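In Defense of the Dull Rehearsal

There is a kind of result in lab automation that gets a polite nod and then no questions. A group builds a simulated bench, runs an arm through a plate-handling job a few hundred times, and reports how often it went wrong and where. No new motor, no new molecule, no video with drums in it. I have sat through several of these talks and I have given one, and I would like to argue that they are the most useful thing our field produces, which I realize is the sort of thing a person would say after giving one.

Ours went like this. We had a protocol called Rurix, written for a real deck, which moves plates between holders, feeds a plate to an instrument, and gets rid of the waste. On paper it was finished. It had been finished since July. The plan was to install it at the Motaung building and let it run overnight, and the plan had a slide, and the slide had a check mark on it.

Instead we spent the time running it in simulation 400 times, each time nudging things a little: a holder shifted by the width of a fingernail, a plate set down slightly crooked, a bin put where a tired person would put it. Forty of those runs ended in a collision. I was asked, by someone who signs for things, whether we could report the other 360.

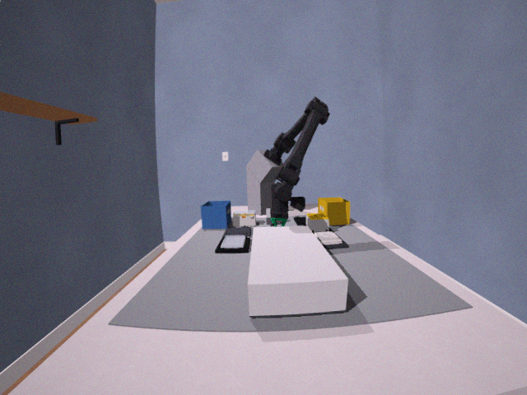
People outside the work assume that the hard part of a simulation is making it look right. It can look quite bare and still do its job. Our walls are blue because somebody picked blue, and there is a wooden shelf on the left one that has never held anything and that the arm has no business with. I have grown fond of the shelf. What has to be right is the stuff that can be hit: the long white box that the arm must reach over or around, the open bins on either side of it, and the distance from the tips of those stubby green fingers to whatever lies underneath. Get those right and you can leave the rest to whoever enjoys choosing paint.

The usual complaint is that simulated failures are cheap failures. A collision on a screen costs nothing and so, the thinking goes, it teaches nothing. I used to half believe this. Then I looked at where our 40 collisions came from, and nearly all of them shared a cause that we would never have found on hardware, for the simple reason that on hardware we would have fixed it by accident. Someone would have seen the arm come in a bit low, reached over, slid the holder back, and gone to lunch. The fix would have lived in that person's hands. When that person took another job, the problem would have come back, and the lab would have called it bad luck.

In simulation no one can slide the holder back without leaving a record. The software is a terrible colleague in that way. It keeps everything, it will repeat any of it on request, and it has no sense of when a subject has been discussed enough.

The cause, for those who care, was the order of moves. The protocol approached the instrument before it had lifted clear of the neighboring holder, and saved a second or so by cutting the corner. With everything in its proper place the corner was safe. With a holder a little off, it wasn't. We made the arm go up first and then over. That is the entire scientific contribution. We ran it 600 more times and had 2 collisions, both with a bin that had been placed, by our own random number generator, somewhere I would call spiteful.

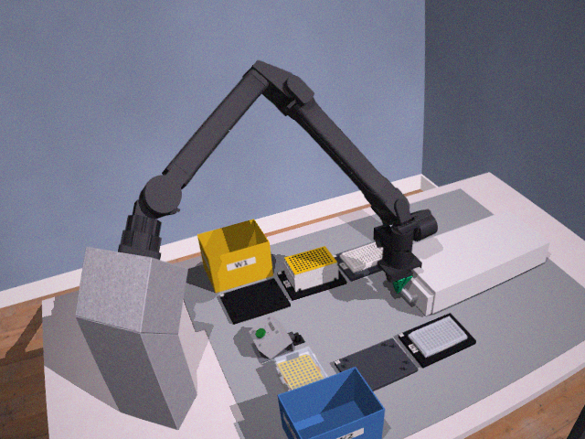

I can hear the objection that any sensible engineer would have told the arm to go up first. Yes. Every sensible engineer I have met since has said so, usually within a minute of hearing the answer. Several sensible engineers had also approved the original.

There is a better objection, and I don't have a full reply to it. Our simulator, which is built on a package called Funum, is good at geometry and poor at everything sticky. It doesn't know about a plate lid that clings, or a tip that doesn't want to leave. So a clean score in simulation says that the arm won't hit the furniture. It says nothing about whether the assay is any good, and I have seen papers where those two claims are allowed to stand very close together and hope to be mistaken for each other. Ours did this in the first draft. A reviewer noticed, and was rude about it, and was right.

What I would like is modest. Report the failures by cause, with the layout that produced each one. Say how much you shook the bench and how you decided on that amount. Put the collisions in the main text, where a reader at another lab with the same arm and a crowded deck can find them before buying a second gripper. The Moller group did this in an appendix last year, and it was the only appendix I have ever read on a train by choice.

We did install the protocol eventually. It runs at night, going up first and then over, a second slower per move than the version on the slide. I've been asked twice if we can get the second back.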